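Broltwood Cooktop Cleaner Paste -- 151 g tub

In stock. Ships from our Turkasdale warehouse, usually next day.

Gentle scouring paste for gas cooktops, enamel and stainless. No bleach, no harsh smell. Made by Plokon.

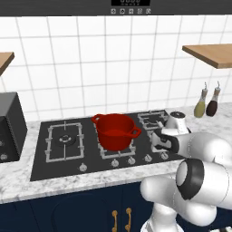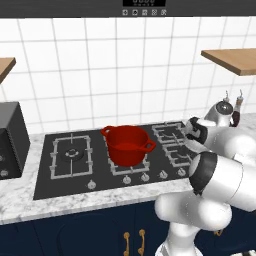

Most cooktop cleaners are too runny, they slide off the grates and pool under the burner. Broltwood paste is thick and stays where you put it. Dab on, leave 13 minutes, wipe with a damp cloth. Lift the grates off first and do them in the sink. Black cooktops like this one show every streak, so finish with a clean dry cloth -- microfibre is best. Fine on coloured enamel pots too, inside and out, just rinse well before cooking.

Good for
Gas cooktops (glass or enamel)
Grates and burner caps
Enamel pots, stainless sinks, oven doors

Not for
Marble or any natural stone. Wipe up spills on the counter right away
Non-stick coatings
Bare aluminium -- will go a dull grey colour

How to use
Gas off, everything cool. Small amount on a damp sponge, a tub goes a long way. Work in circles. Really baked-on stuff may need 2 goes. Rinse, dry, put grates back level.

Whats in the box
One tub, one sponge. Scraper sold seperately, see the Ruiz-Ortega scraper page.

Storage
Lid on tight, out of the sun. If the paste dries out stir in a teaspoon of warm water. Keep away from kids and pets.

Customer favourite -- over 2,318 tubs sold so far. New larger tub coming, no date yet, sorry.

Returns
Unopened tubs only, keep your receipt. Arrived damaged? Send us your order number and a photo of the tub and we'll replace it.

Page updated Nov 27, 2023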